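ok so the demo collecting update for Pal, as promised to the three people who asked 😅

**1/** We're at 76 good episodes on the rack task. The goal is 800 by the end of July. Yes I can do the math, please don't.

**2/** One episode = pick the thing up off the table, put it on a rack shelf, hands back to start. A clean one takes me six seconds and then I get cocky and knock something over and that one gets tossed.
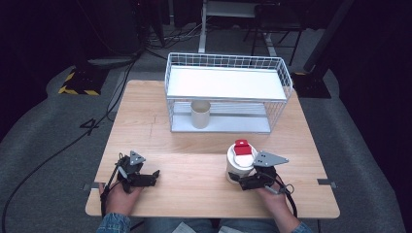 **Brijesh Rana** · demo wrangler, Pal project @ Ladholm

**3/** Two grippers, one in each hand, and I do everything with them. The white container with the red cap is my favorite. The beige cup on the lower shelf is my enemy, the rods get in the way every single time!!

**4/** Huia Sheehan went through my first batch and says I always come in from the right. So the model would learn that too, oops. Now we shuffle the start spots before each run and I have to lead with my left half the time (it's bad, my left is so bad)

**5/** Also keeping the fumble-and-recover ones now, tagged separately. Huia wants to see if they help when the grip slips.

**6/** Cable management tips welcome, I keep catching my wrist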